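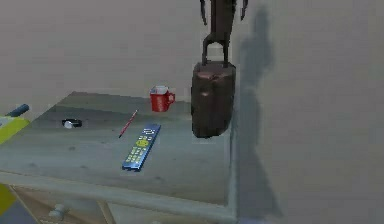 Apuntes de la sesión 3: la casa como personaje en la novela histórica

Hola otra vez. Hoy seguimos con Plovurent, la hacienda donde pasa casi toda la saga de Brisa Xolalpa, y os pido que tengáis a mano el capítulo 69, que yo lo cito de memoria y me equivoco.

Cuando Zulmira Macedo hereda las tierras no sabe ni leer el contrato (¡ojo a la escena del notario!). Firma igual, y de esa firma sale el pleito con los Sotiropoulos, que dura tres tomos. A mí me interesa sobre todo cómo la autora cuenta el paso del tiempo por las reparaciones: el tejado, el pozo, la capilla.

Para octubre: leer hasta la página 144 y traer un párrafo sobre Oren. ¿Criado, espía o las dos cosas? Joana Vieira expone primero.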